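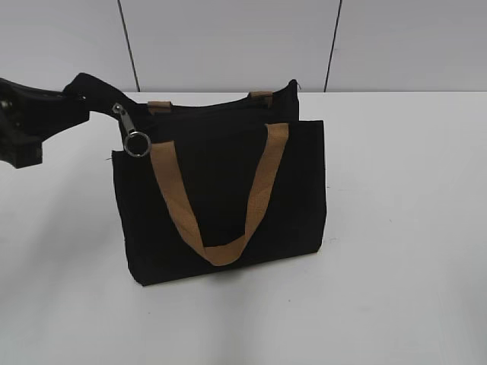
Black tote, tan webbing handle

Print this page | E-mail this page

Pendholm Shopping Bags and Totes
Item group 3317. Page last revised 03/07/2023

We have sold bags for long enough to distrust most of what is printed on their tags. "Bag for life" is the worst of these. Whose life? We have had them back with the bottom seam gone after one summer of canned goods and cat litter, and the maker's answer was that the customer had been carrying too much in it. The tag gave no limit.

So the Pendholm group is listed here with what we know and what we have only been told, and we have tried to keep the two apart.

Cloth. The standard Pendholm is cotton canvas. The travel version is 600 denier polyester, a number that gets thrown around as if it settled something. Denier tells you how heavy the yarn is. It says nothing about how tightly the cloth is woven, what coating is on the back, or who sewed the thing together. We have handled 600 denier that felt like a tarp and 600 denier you could poke a pen through. Ours falls nearer the tarp, but come in and pull on it yourself.

Finish. You can order the canvas with the Skorance finish, which the mill describes as "stain resistant." Rhun Pumphrey at our Gondal store put coffee, salad dressing and tomato sauce on a treated piece and an untreated piece. The treated one shrugged off the coffee. The dressing marked both, and we could not tell them apart afterward. If you carry groceries, we would save the money. 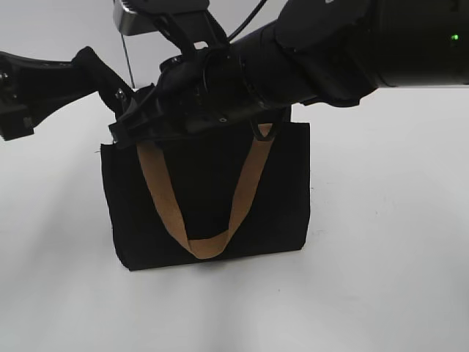 Load and handle notes are in the next section.

Load. The maker's sheet says the standard size will carry 40 pounds. We asked how that was measured and got a link to the same sheet. Cloth rarely fails first on a tote. It goes where the handle meets the body, and it goes sooner if you swing the bag up onto a shoulder or let it drop into the trunk. Look for a stitched box with a cross through it at each handle end, and turn the bag inside out to see if the stitching catches a second layer of fabric. A single row of stitches into one thickness of canvas is fine for a library book.

Webbing handles get dirty before anything else does, the light ones especially. Cotton webbing is kinder to the hand. Polyester dries faster and cuts in more when the bag is heavy. Ffion Yorath, who does our buying, likes cotton and will tell you so at length – I carry wine home and prefer the other.

Weight. The large Pendholm weighs 700 grams empty on our postal scale. The catalog calls it "featherlight." That's a pound and a half before you put in an onion, and if you plan to fold it into a coat pocket you should buy something else. The Drornex nylon shopper does that job, although it slumps at the checkout and rolls your eggs around.

Pockets. More of them is supposed to be better. An outside pocket is handy for a phone or a list, and it is also the first place
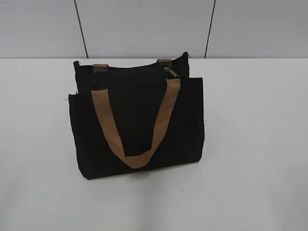

that crumbs, receipts and loose change collect, so check that you can get your whole hand down to the bottom of it. Narrow pen sleeves are a waste of thread. A closed top is worth paying for if you ride the bus. For a weekly run in the car you'll just leave it open.

Washing. The label says machine wash cold. We are doubtful. Raw canvas shrinks, the webbing may not shrink by the same amount, and then the handles pucker and never sit flat again. Black canvas will also fade along the folds. Spot clean with dish soap and a brush for as long as you can stand it, then wash by hand and hang it up by the base. Keep it away from the dryer altogether. 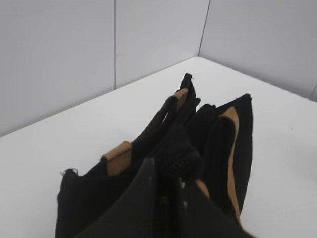 Black cloth with tan trim

The environmental claim. Every tote on the market has one. A cotton bag takes a good deal of water and fuel to make, and it only earns that back if you use it over and over for years. Buying a fourth one won't help. If there is already a heap of them behind your kitchen door, use those and skip this page.

Ordering. Black, natural and navy are kept at Gondal. Other colors come from the mill in July, or so the mill says. Printing for clubs and schools is handled by Vy La, and she will want the artwork before she quotes a price. Returns are accepted on unused bags, and on used ones where a seam has let go. Bring the bag.

Print this page | E-mail this page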